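Paltport tightens rules on unpaid trial shifts and averaged hours

Employers in Paltport will have to pay for every trial shift, and keep a written record of it, under workplace rules that take effect in February.

The changes were published on 19th November after a review of the region's employment standards. They also limit the use of averaging agreements, which let a business spread an employee's hours over several weeks before overtime becomes payable.

Under the current rules, a job applicant can be asked to work an unpaid trial of up to one full shift, provided the work is a "reasonable demonstration of skill". The review found the phrase had been read very differently from one workplace to the next. Cafes in Dabbas were asking applicants to work a Saturday lunch service, while warehouses on the Pruvstead side tended to ask for an hour or less.

From February, any work that a paying customer benefits from will be treated as paid time. A short skills test that produces nothing for the business, such as a typing test or a practice coffee, can still go unpaid.

The labour office received 602 submissions during the review. Of those, 134 came from employers, most of them in hospitality, retail and cleaning. Many asked for a clear rule they could hand to a supervisor. Others said a paid trial would make them less willing to take a chance on applicants with no experience.

Averaging agreements will still be allowed, but they must be signed before the first week they cover and renewed every year. An agreement signed afterwards to cover a busy period will have no effect, and overtime will be owed for any hours above the ordinary weekly limit.

Businesses with more than 200 employees will also have to give staff a copy of their averaged hours at the end of each cycle. Smaller employers need only provide the figures when an employee asks for them, and will have seven days to do so.

The maximum penalty for a first breach of the record-keeping rules will be $3000. The labour office said inspectors would issue written warnings during the first few months, except where wages had been withheld. Money owed to an employee will have to be repaid in full whether or not a penalty is applied.

Some of the detail is still to be settled. Plellura, a payroll service used by a number of local firms, has told its customers that new timesheet codes for trial shifts will be added before the rules begin. Employers who keep paper timesheets can go on using them, as long as start and finish times are written down on the day and the applicant signs the sheet.
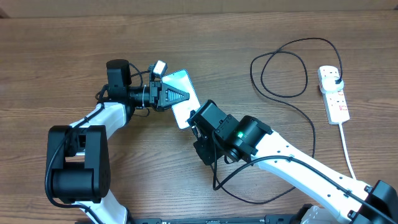
Two robot arms with a white smartphone between them on a wooden tabletop.

The rules apply to full-time, part-time and casual staff. Independent contractors are not covered, although the labour office has said it will look at how the work is done and who controls it if a dispute comes up. Apprentices remain under their existing training agreements.

Employers with an averaging agreement already in place do not need to replace it straight away. It will stay valid until its end date or for 12 months, whichever comes first. Agreements with no end date will lapse at the 12-month mark.

Information sessions for employers are planned in Dabbas and Pruvstead before the new year, with an evening session in Paltport to follow. Sample forms for trial shifts and averaging agreements are available at the labour office counter – staff there can also answer questions about records from earlier years.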